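Garum Unit 6 – Workroom Safety and Tidiness Checklist
Inspection date: 2023-02-20
Area covered: main workroom, side store, corridor to the rear door
Marks used: OK / Needs attention / Not checked

Comments are written under the item they belong to. Anything marked Needs attention goes on the job sheet by the door and stays there until it has been signed off.

1. Ways in and out

1.1 Front door opens fully and closes by itself – OK
1.2 Rear door opens from the inside without a key – OK
Stiff at the bottom. It opens with a normal push but it scrapes the mat. The mat should be moved back or trimmed.
1.3 Corridor clear for its whole width – Needs attention
Flattened boxes from the Stoder shelving delivery are still leaning on the left-hand wall. They were on the last sheet too. They need to go to the recycling cage and not to the store.
1.4 Exit signs can be read from the far end of the room – OK

2. Fire

2.1 Extinguishers on their brackets, pins in place – OK
2.2 Service labels in date – OK
Next service due in July.
2.3 Call point not blocked – OK
2.4 Fire blanket by the sink – Needs attention
The blanket is there but the pull tabs have been tucked up inside the case. They must hang down.
2.5 Bins emptied and kept away from heaters – OK

3. Electrics

3.1 Plugs and leads free of visible damage – Needs attention
The desk lamp in the side store has a split in the outer sleeve near the plug. Taken out of use and labelled. Do not tape it up and put it back.
3.2 No extension lead plugged into another extension lead – OK
3.3 Cables kept off walkways – OK
The cable cover in front of the sink is lifting at one end. Not a trip hazard yet, look at it again next time.
3.4 Sockets by the sink have their covers down when not in use – OK
3.5 Portable appliance labels readable – Not checked
The tester's list was not in the folder. A copy has been asked for.

4. Floor and lighting

4.1 Floor dry and swept – OK
4.2 Floor tiles flat – Needs attention
The loose one outside the store, same as before. The landlord's reference for this job is 336. Cones are out.
4.3 All ceiling lights working – OK
One tube over the sink flickers when first switched on and then settles.
4.4 Light level at the worktables – OK
Meter read 400 lux at the tabletop with the blinds down. No change needed.
4.5 Blinds and cords tied up out of reach – OK

5. Storage

5.1 Heavy items on the lower shelves – Needs attention
The paper boxes have gone back up to the top shelf in the side store. They need to come down before anyone has to lift one off over their head.
5.2 Shelving fixed to the wall – OK
New Stoder units have 2 wall brackets each, all tight.
5.3 Step stool present and feet in good order – OK
5.4 Cleaning products in the lockable cupboard, in their own bottles – Needs attention
One spray bottle with no label. Contents not known, so it has been set aside for disposal. The Mishra surface cleaner is fine and its data sheet is in the folder.

6. First aid and washing

6.1 Kuvitz first aid box full and in date – Needs attention
Short of medium plasters, eye wash in date. Order more plasters, and please write down what you take on the card in the lid – the card has been blank for a long time.
6.2 Accident book in its place – OK
6.3 Soap and paper towels at the sink – OK
6.4 Hot water notice on the wall – OK
Faded but it can still be read.

7. Hand tools and small items

7.1 Knives and scissors stored with the blade covered – OK
7.2 Damaged tools taken out – OK
A screwdriver with a cracked handle went in the scrap tin.
7.3 Lost property box emptied – Needs attention
Full again. Anything left at the next inspection will be given away.

Jobs to do first
Corridor boxes, paper boxes down from the top shelf, fire blanket tabs. These can all be done without ordering anything. The lamp can wait in the store as long as its label stays on.

8. Worktables

8.1 Tops sound, no splinters or raised edges – OK
8.2 No drinks on the tables – OK
8.3 Small items put away – Needs attention

Comment on 8.3. The rule for the worktables is that anything not needed for the job in hand goes back to its place, and that long loose things go in a drawer. It is mostly kept to, but small pieces still get left out on the tops. On the light wood table the pen cup and the grey tape are together in the corner and can stay there. The black strap beside them should be rolled up – it is just the sort of thing that gets dragged off by a sleeve. The lime green disc with the hole in the middle is lying flat on the open part of the top and needs to go back in the parts tray when the job is finished. The light blue cloth or bag near the edge should be hung up or put in a drawer. Mark this item OK once those three are dealt with. 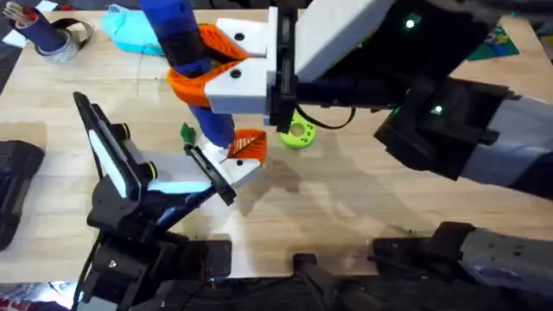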